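Evaluation of the Stendero Two-Arm Bench Kit for Sorting Hand Tools
Final project report, Noswood College
Submitted by Izzati Menon
Project supervisor: Tsutomu Fukuda
5th May

1. Purpose

The department asked for a student assessment of the Stendero two-arm kit before deciding whether to order a second set for the September intake. The kit was judged on one job: picking hex keys and small screwdrivers from a white tabletop and placing them in an open container. Ease of assembly and the quality of the written guidance were also considered.

Hex keys were chosen as the main test item. They are thin, they lie low against the table, and the bend at one end makes them turn when gripped off centre.

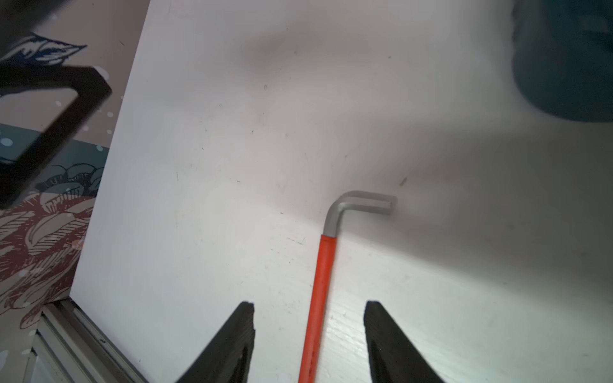

The supplier's handbook advises lining up both fingers with the handle before lowering the arm. This advice proved sound. Most early failures came from closing the gripper too near the bend, and the operators soon learned to aim for the middle of the sleeve.

2. Assembly and layout

Both arms are fixed to a single aluminium rail at the front of the table. Assembly took two students 21 hours, including the cabling. The instructions for the mounting plates are clear, but those for the small circuit boards are poor and refer to an older version of the kit. Stendero supplied a corrected sheet on request.

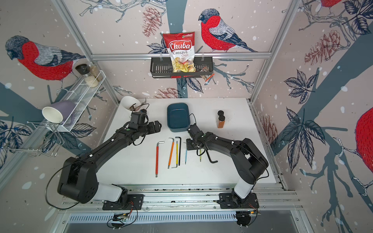
Reach was satisfactory over the middle of the table. Where the two working areas meet, the arms must be moved in turn, and the software gives no warning before they touch. The project group agreed a simple rule — one arm waits while the other is over the centre — and kept to it throughout.

3. Results

A total of 292 attempts were recorded in sessions of 40 minutes. Coloured handles were picked up more reliably than bare metal keys. The operators also found them easier to follow in the wrist camera view.
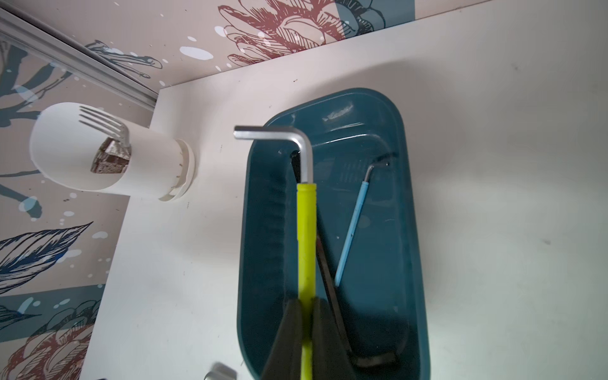 Release was the weaker part of the task. Long keys tended to catch on the rim of the container when the wrist was not turned first, and a lift of 60 millimetres above the rim was adopted as standard.

4. Recommendation

The kit is suitable for second-year teaching, provided that the corrected wiring sheet is issued with it. The Tovar kit was considered on paper only and no comparison of performance is offered. Spare gripper fingers should be included in any order.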